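12 October 2026
Notebook, dye bench, Kirkport workshop

Continuing with the blue. The cotton from the Mulcahy roll took the indigo unevenly again, same as in February. Pale areas near the selvage, good color in the middle. I washed the second piece longer before dyeing, with soda ash, and I rinsed until the water stayed clear. It was better but still I would not show it to a customer.

Dong-geon thinks the problem is the size left in the cloth by the mill. I think it is also my dipping, I go in too fast and carry air into the vat. We agreed to change one thing only next time, so we can know.

Vat: 2 dips of 3 minutes, then out to the air. The surface had the coppery skin, and the liquid under it was yellow green. I did not stir between dips. 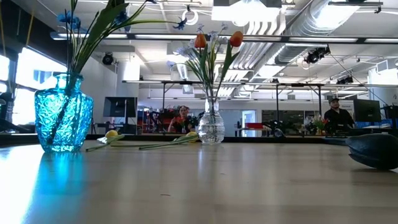 Strips from this morning are pinned on the board in the order of dipping. Please do not move them, I did not write the numbers on all of them yet. Strip 4 is missing, Lizeth has it for the rubbing test.

Question for Mercedes: is the lime we have now from the same supplier as before? The bag says Sollton but I remember a different bag. It dissolves slower and leaves more grit at the bottom. If it is a different one, then my notes from spring cannot be compared so easily, and I would have to start the table again.

Weights. I weighed 130 g of dry cloth for each piece. For the stock I made 1,000 ml and used half. The other half is in the closed jar on the low shelf, label with my initials. It should be used this week or thrown away.
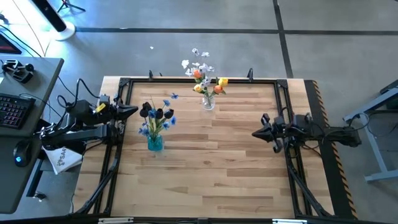
2 min read

Rubbing test, result from Lizeth: dry is good, wet is poor. A lot of blue on the white cloth. She rinsed only one time, so I will rinse the next strip more and ask her to repeat it. I suspect loose pigment on the surface and not a weak bond, but this is only my opinion for now.

Lahcen asked if we can promise the napkins to Brunside. I told him not yet. If the wet rubbing stays like this, somebody will have a blue mouth after dinner.

To do:
- scour the next piece overnight, same dipping as today
- check pH of the vat before the first dip (I forgot today)
- buy new strips for pH, the old box is almost finished
- ask Luana for the good thermometer back

Vat covered at 17:40.

L. Tavares has the key for the dye room tomorrow.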